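# Sketano Quick Breads

Recipes for breads, muffins and scones made without yeast, kept as plain text so they can be printed, searched or loaded into a meal planner.

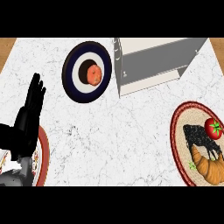 ## What's in it

There are 107 recipes, one per file, in `recipes/`. Of these, 75 have been baked at least twice by someone other than the person who sent them in. Those have `tested: yes` at the top. The rest are marked `tested: no` and may need a longer bake than stated.

Each file has these fields:

| Field | Notes |
|---|---|
| `title` | Short name, no punctuation |
| `leavening` | `soda`, `powder` or `both` |
| `flour_g` | Grams, total for all flours |
| `oven_f` | Fahrenheit, conventional oven |
| `pan` | Size in inches |
| `steps` | Numbered list |

## Measurements

Flour, sugar and butter are in grams. Anything under a tablespoon stays in spoons. Dwight Chan converted the older recipes from cups in January, using 120 g per cup of all-purpose flour. If a scone dough looks too dry, check the flour line against `old/cups.txt` first.

## Known problems

- The Gostham soda bread lists buttermilk twice. Use the first amount.
- Oven times for muffins assume a standard 12-cup tin.
- `banana-rye` and `rye-banana` are the same recipe. We will drop one.

## Adding a recipe

Copy `template.txt`, fill in every field and open a pull request. Letay Kassa reviews the sweet recipes and Kibet Kaijage the savory ones. Please don't paste text from cookbooks.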